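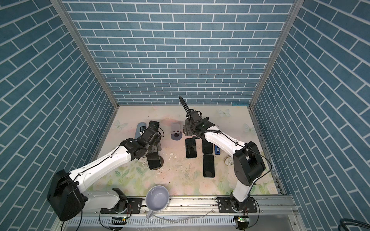
Fatemeh Talebi, demonstration lead, Gredon project
Updated 8 May 2019

Frequently asked questions about our example sessions

What are you collecting?
Examples of two arms handling everyday stuff, mostly phones right now. Each example is one short try at one small job, say picking up a phone and setting it in a stand. The learning system gets the video along with the joint positions, and it has to work out the rest (which I still find thrilling!).

How many do you have?
The phone set stands at 127 examples, recorded over 19 sittings. We want a lot more by June.

Why phones?
They're flat, dark, shiny and hard to get a finger under. If the arms can learn a good grip on a phone lying face-up, plenty of other things get easier.

Does everything have to be in the same spot each time?
Please, no! Move things between tries. Turn a phone a little, slide two of them close together, swap the order. A system that only ever sees one tidy layout learns that layout and very little else.
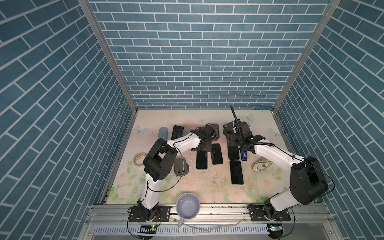

The other items can wander too. A mug, a roll of tape or a pouch makes the table busier, and we love a busy table as long as the arms have room to move.

What if I fumble a grasp?
Keep going if you can recover. Those are some of my favorite examples, because the system gets to see a way back from a bad start. If the phone ends up out of reach, stop and mark the try as incomplete.

Do you throw incomplete tries away?
No. Manouchehr Ghorbani keeps them in a separate folder and goes through them before each training run.

Can I come and try it?
Yes! Allow two hours for a first visit. Write to Yayra Acheampong at the Hosov office and say whether you've run a pair of arms before. It's fine if you haven't.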